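Frequently Asked Questions: The Rezende Sister City Exchange

What is the exchange?
It's a yearly visit between our town and Rezende, and we love it! Each September a delegation from one side spends 5 days with the other, meeting elected officials, sitting in on public meetings and staying with local families. The next visit is ours to host.

Who is coming?
The delegation is led by Deputy Mayor Marcelino Macedo, with council member Thaís Seixas and a group of high school students who have been writing to our students since spring. Reinaldo Lacerda is coming back too, this time as interpreter.

Can I go to the meetings?
Yes, please do! The joint council session is open to everyone and starts at 6:30 p.m. in the main chamber. Doors open at 6. The talks on the renewal of the friendship agreement are closed, but the signing afterward is public, and you're welcome to stay and shake hands.
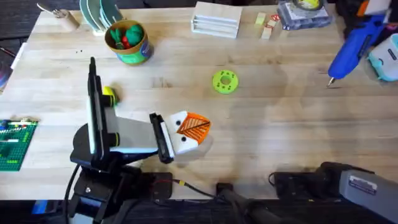
What is in the new agreement?
It runs for 4 years and covers student travel, library exchanges and shared training for emergency crews. The crew training is new, and both fire chiefs pushed hard for it. The full text is at the clerk's desk in English and Portuguese.

Do I need to speak Portuguese to host?
Not a word. Most of our host families started with "bom dia" and a lot of pointing (it works!). Sunee Ruangrit runs a free evening class in the library for anyone who wants a head start.

Who pays for all this?
Visitors cover their own airfare. The town sets aside $1,000 for the welcome dinner, and host families provide breakfast and a bed.

How do I sign up as a host?
Pick up a form at Town Hall or ask Nathalie Hawthorne in the mayor's office. We have 39 guests to place, so if you have a spare room, we'd be so happy to hear from you.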